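Six weeks of not sleeping

I stopped sleeping properly in March. I would drop off at eleven, wake at ten past two and lie there until the alarm. I told people at work I had a cold. My GP asked how long it had gone on and I said a fortnight, which was a lie.

She signed me up for a course run by Rekisora, a small charity in Trarnside. It was 6 sessions of 90 minutes each, in a group, and it cost me nothing.
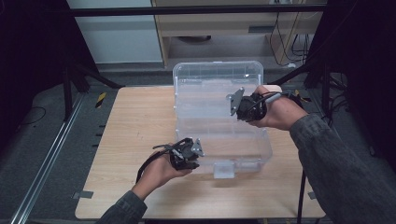 What the course asked for

Mostly a diary. I wrote down when I went to bed, when I got up and what I was worrying about. The first week I filled in 88 lines, nearly all of them about money and my dad's health. Then I had to get up at the same time every day, however bad the night had been. I hated that part.
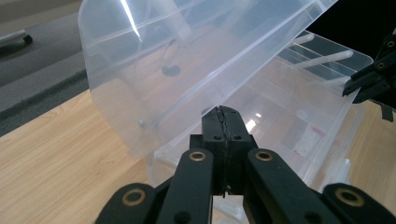
Talking was harder than the diary. I went three sessions without saying much, and when I did speak it was only to agree with someone else. I kept my jaw shut as tight as those two black fingertips and went home with a headache. In the fourth session I said I was frightened of going to bed, and two other people said they were too.

I sleep until five most nights now. I still keep the diary, and I have told my manager it wasn't a cold.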